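## 3. Repair as household knowledge in two towns

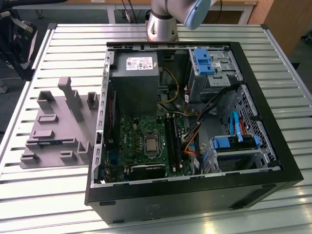 **Figure 1.** A desktop computer lying on its side with the side panel removed.

The present section considers how people in Clanden and Kullurcombe learn to judge whether a broken object is worth repairing. In the literature on household consumption, this judgement is often treated as a calculation of price: the owner compares the cost of repair with the cost of a new object and chooses the lower one. Our interviews suggest that the calculation comes late, and that in many households it does not come at all. Before the owner can ask what a repair costs, he or she must have an idea of what the object consists of. A wool coat shows its parts to everyone who wears it. A desktop computer, when its panel is off, also shows them quite plainly, and in Figure 1 even a reader without training can see that the power supply is a separate grey box and that the memory modules stand in slots of their own. We call this property *legibility*, following the use of the word in studies of town planning, and we ask how it is connected with the decision to keep a thing.

### 3.1 Material and procedure

The material was collected with a postal questionnaire and with longer conversations in the homes of the respondents. The questionnaire was answered by 617 households in the two towns. It asked which objects had stopped working or had been damaged in the past year, what was done with them, and who in the household had decided this. The conversations began in September and followed an open guide. We did not ask directly about attitudes to waste, as an earlier study in Arley had found that such questions produce polite answers which do not agree well with what is kept in the cupboards.

The two towns are different in ways that matter here. Clanden grew with its textile mill, and sewing was taught there in the evening school until the building was sold. Kullurcombe is a market town with a large share of rented homes. In rented homes a great part of the larger equipment belongs to the landlord, and therefore the tenant does not decide about it. We have excluded these objects from the comparison.

The answers were sorted into four groups: clothing and bedding, furniture, kitchen equipment, and electrical and electronic goods. The sorting was not always easy. A sewing machine, for instance, was named by some respondents as furniture, because it is built into a table which is used every day. We followed the respondent's own choice in such cases.

### 3.2 Who decides

In both towns the decision about clothing was nearly always taken by the person who would do the mending. This seems natural, but it has a consequence which we did not expect. Where the mender was an older relative living in another house, the garment travelled there together with the decision, and the owner often did not know for weeks if it would come back. One woman in Clanden described a bag behind her mother's door as "the waiting room". The things in it were neither in use nor thrown away, and she did not count them when she filled in the questionnaire.

For furniture the pattern is less clear. Chairs were repaired more often than wardrobes, and this can be explained partly by the tools which are needed. A loose chair leg asks only for glue and a cord, and many respondents had seen it done in childhood. A wardrobe with a broken back panel was usually turned to the wall and kept in that condition. We hesitate to call this a repair, although several respondents did so.

Electrical goods were most often discussed between two persons before anything was done. In these discussions the age of the object was mentioned first and the fault only later. Kettles and irons were replaced with little regret. Radios were kept, also when they no longer played, and were moved to a shed or to the top of a cupboard.

### 3.3 Legibility and its limits

Maksymiv, a repair workshop in Kullurcombe which has served the town for two generations, allowed us to read its order books. The books record the words with which customers described the fault. For shoes and bags these words are exact: "heel gone on left", "strap torn at ring". For electrical goods they are mostly general, such as "dead" or "makes noise". The customer who writes "dead" has given the whole judgement to the workshop, and he or she is also less likely to collect the object afterwards. A shelf at the back of the shop is occupied by goods which were repaired, paid for in part, and never taken home.

It would be wrong to conclude from this that a legible object is always kept. Coats with a visible and simple damage were given away in both towns when the owner found them out of fashion. Legibility makes it possible to form an opinion about the repair, but it does not create the wish for it. In addition, some objects are legible only to one member of the household. When this person moves out or dies, the knowledge is lost quickly, and the tools often remain in a drawer where the others cannot name them.

We also met households in which the knowledge was borrowed. In one street in Clanden, the residents of 2 houses shared a ladder, a soldering iron and a box of buttons, and the arrangement had continued for over 4 changes of tenant. The new tenants were told about the box before they were told about the day for the bins. The condition of sharing was that a thing must be returned with a word about what it had been used for, and in this way the neighbours had a fairly good idea of what was breaking in the street. The questionnaire had no place for such an arrangement, and we return to it in Section 4, where the borrowing of tools is compared with the borrowing of food and of childcare.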